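Chapter 4
Setting Up the Drinks Table

In the previous chapter you learned to write an order list for a small event. Now we go to the table itself. A drinks table looks simple, but the person who prepares it makes many small choices: where the cups stand, where the fruit is cut, and which things must stay near the hand.

Keep the four views below in mind when you read the chapter.

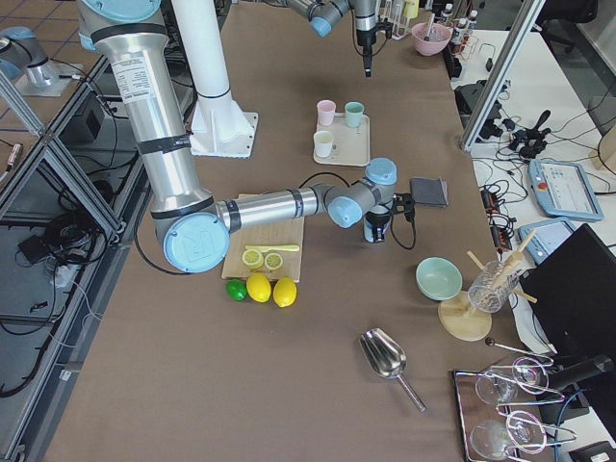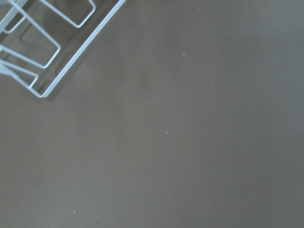
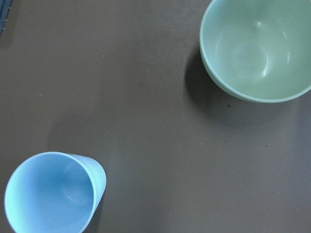
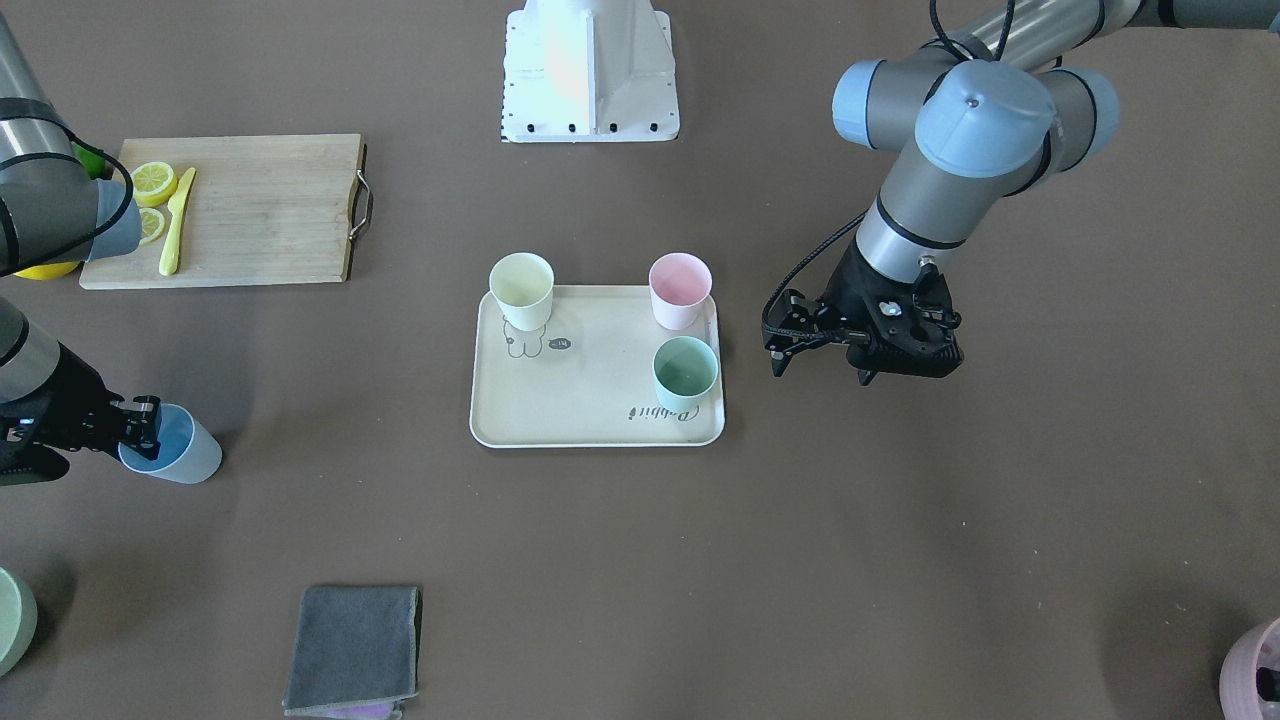 4.1 The Cutting Place

The cutting board is the first thing to put down, and everything else is arranged from it. In the first view the lemon slices are on the board, and the whole fruit waits in front of it. We recommend this order to beginners. The ice scoop and the stirring sticks have also their own places on the same table.

4.2 Cups, Bowls and Trays

Cups can be grouped on a tray or put directly on the table. At Pliseo, a catering school with 400 students, the first exercise is to prepare one tray and leave free space on all sides of it.

Words to learn in this chapter: rim, tumbler, scoop, slice, rack, tray.

Before you continue, draw your own table on paper and mark the place of the board. You will need the drawing again in section 4.4. A blank plan is printed on page 326.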